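Budgeting for grippers: a small operator on what the second year costs

2018-03-08

The operations manager at Parkholm has a spreadsheet she doesn't much like showing people. It lists everything the company has spent on hand-held grippers since it bought its first pair, and the part that embarrasses her is the column headed "Other". It's longer than the rest put together.

"I thought we were buying two tools," she says. "I budgeted for two tools and a bit of freight."

Parkholm is a small outfit that records people doing everyday handling jobs with instrumented grippers, then passes the recordings to clients who use them to train robot arms. Most of the jobs are dull to look at. Lids go on and off, clips get moved from one spot to another, things are picked out of trays and put back. The company doesn't own a robot arm and has no plans to buy one. She is now putting together the equipment budget for the coming financial year, her third, and she agreed to talk about how she goes about it on the condition that we didn't print her supplier prices.

Her first piece of advice is to start with hours and leave the catalogue until later. Before she asks for a quote she writes down how many recorded hours the clients have committed to, how many hours an operator can do before their wrists get sore, and how many hours a unit spends out of action. The last figure was the one she got wrong. In the first year she assumed a gripper would be available whenever somebody was rostered on to use it. The log showed otherwise. Across the two original units there were 170 hours when an operator was in the chair with nothing to work with.

"That's wages. It never shows up against the equipment, so on paper the equipment looked cheap."

Some of those hours went to charging and file transfer, and some to worn pads. The soft pads on the fingertips do the gripping, and once they've lost their tackiness the operator starts squeezing harder and the motion looks wrong in the recording. Parkholm now changes them on a schedule and keeps 400 in the cupboard. She buys them through Boltico, which also supplies the screws and small fasteners, and she has stopped mixing brands after a batch that peeled at the corners.

The rest of the lost time was harder to pin down. A fair bit was waiting for a unit to come back from repair. Stakgate, the distributor she deals with, offered a service contract at the start and she turned it down.

"It looked like a lot of money for something that might not happen. Then a linkage got bent when one was dropped on concrete, and we were without it for most of March. I signed the contract the next year. I'd sign it again, but I'd read the turnaround clause first. Ours says ten working days from when they receive it, and the freight either way is on us."

She keeps the props in a separate line of the budget and thinks other people should as well. When Parkholm began, operators brought in whatever was in the kitchen drawer. That worked for the pilot. After that the clients wanted variety, and variety turned out to need a shelf, a label system and somebody paid to look after both.

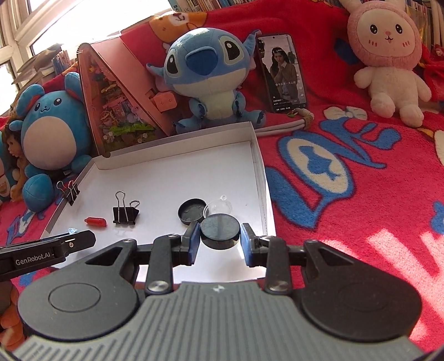 "People get stuck on the hardware and forget that you need things to pick up," she says. "Little things, mostly. Lids, caps, binder clips, clear plastic bits that are a pain to see. They're a few dollars each and you think it can't add up. We had 327 items on the prop register at last count, and every one of them was bought, tagged and put in a box by someone on the clock."

She sets the prop budget per task and caps it at $60, which the operators can spend without asking. Anything over that goes through her. She has also become fond of cheap trays and cardboard boxes. The company spent money early on moulded plastic bins, all the same grey, and the clients complained that the recordings looked like they'd come out of one room. They had. Now most sessions are set up in ordinary surroundings, with soft furnishings and household clutter left in view, and the furniture budget has more or less disappeared.

The question she gets asked most by other small operators is whether to lease. She has tried it once, with a pair from MacBrayne for a four-month job. The monthly rate was fair and the units arrived clean. What she hadn't allowed for was the minimum term on the software seats, which ran for a year regardless of when the hardware went back.

"So we paid eight months for a login. My fault, it was in the agreement. If the job had been longer than six months I'd have been better off buying, and if it had been shorter than four I'd have been better off saying no."

Her rule for the new budget is to buy for the work that is signed and lease for the work that is likely. She has two jobs in the first group and one in the second. On her figures that means one more pair bought outright, bringing Parkholm to three pairs, plus a single spare that stays in its case. The spare took some arguing. The company's owner couldn't see why he should pay for a tool that would sit in a cupboard, so she put the idle wages next to the purchase price and left the page on his desk.

Storage is the other line that has grown. Each session produces several video streams along with the position data, and clients want the raw files kept until they've signed off, which can take months. She budgeted for four drives in the first year and bought eleven. For the coming year she has allowed around 1,000 hours of recordings to be held at any one time, with a second copy off site, and she's had the client contracts changed so that storage past 90 days is charged back to them.

Training she now costs at two full days for each new operator. The first day is setup, calibration and holding the thing properly. The second is practice tasks that get thrown away. She used to skip the second day to save money and ended up rejecting most of what new people recorded in their first week.

The draft budget goes to the owner at the end of the month. She has left a contingency of 12 per cent on the equipment lines and none on wages, on the view that he'll cut whatever contingency he sees and she would sooner he cut that one. She has also renamed the "Other" column – it's now split into pads, props, freight, storage and software – and she says it looks a good deal worse laid out that way, but at least she can tell which bit went over.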